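Can two arms do the plug-and-bottle jobs yet?
Board: Home and Shop Automation > General
2 pages, sorted oldest first

wirno_dan wrote:
Continuing from the October thread, which got locked after the folding argument. I said there that I would put up something small and boring, because the small boring jobs are the ones I would pay to have done. The job is plugs. A power strip on the wall, two arms, one plug each. I want to hear from people who run machines whether this is close to something you could leave alone in a house.
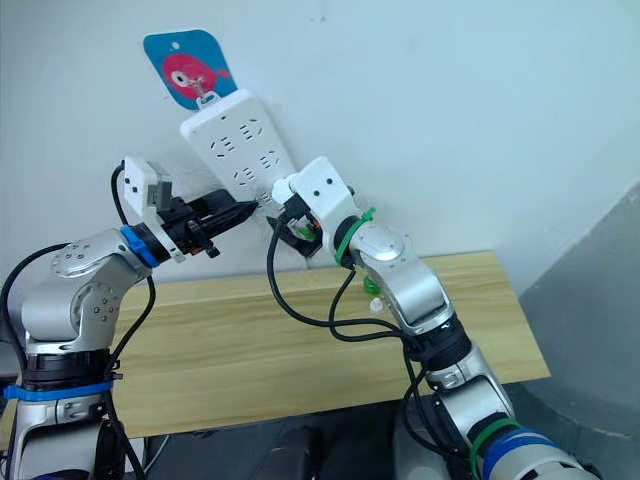 Power strip on a fish hook, both arms at the sockets.

Things I would look at first: the strip hangs from one hook at the top, so it can swing when you push on it. It also hangs at a slant, so the slots don't line up with anything square in the room. A person fixes both with the other hand and never thinks about it.

tukow_owner wrote:
Plugs are a solved problem. We had a Tukow cell seating connectors at my last job, two shifts, and the only stops were bad parts. If you can do it on a line you can do it at home.

Anel Adams wrote:
Your line had a fixture. The connector was in the same place every time and so was the housing. Take the fixture away and hang the housing on a hook and you have a different job. I do panel work for a living, and I still miss the slots on a strip when I can't get my head in front of it.

tukow_owner wrote:
So screw the strip to the wall. Two screws and you're done.

Anel Adams wrote:
Then you changed the house to suit the machine. That's fine in a shop. My mother is not going to screw down everything she owns.

Declan Clegg wrote:
I'm with Anel on the strip but I think people underrate how far the arms have come. One plug held up with the tip toward a socket, a second arm in there at the same time, cables all over, and they are both in reach of the same strip. Three years ago the shop where I work couldn't get two arms that near each other without a stop. Crowding used to be the hard part.

What I don't trust is force. Getting to the slots is one thing. A tight socket takes a real shove, and if the strip moves you are shoving at nothing. I'd want to see the same job done 700 times before I let it near an outlet with power in it.

gavalas7 wrote:
Does anybody sell something like this for a house? I priced a Gavalas single arm for my garage and it came to 3000 before the gripper. For that I can bend down and plug in my own charger.

wirno_dan wrote:
Not that I know of. Grollow had a home kit listed for a while, but the page is gone.

Declan, fair point about force. Same table, different job, for the people who say plugs are a special case:

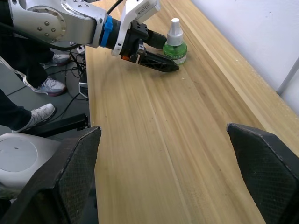

3 min read

The bottle looks like one of those plug-in mosquito refills, with green liquid in it. It is standing on the table and the gripper's upper jaw is at the side of it. I picked it because the cost of getting it wrong is low but not zero. You knock it over and maybe you wipe the table.

tukow_owner wrote:
That one I'd call easy. Upright, nothing near it, plain table behind it.

Anel Adams wrote:
Easy to grab, yes. Is it easy to grab and then thread into the warmer? Because that is the chore. Picking it up is the first second of it. Also it's small, and the finger tip is down close to the tabletop, so there isn't much room if the height is off.

Declan Clegg wrote:
Translucent liquid in a container used to give our cameras fits. The white label band helps. I'd still take this one over the plug.

gavalas7 wrote:
My wife read this over my shoulder and asked if it can do the dishes.

Anel Adams wrote:
No.

tukow_owner wrote:
Some of them can load a rack. I'll find the link.

wirno_dan wrote:
Please put dishes in their own thread. I'm on shift until Thursday. If anyone has numbers on plugging into a strip that isn't fixed down, post them, even bad ones. Tukow, I'd take your line numbers too if you say what the fixture was.

tukow_owner wrote:
Steel nest with a clamp on top. I don't have the numbers anymore, the laptop went back when I left.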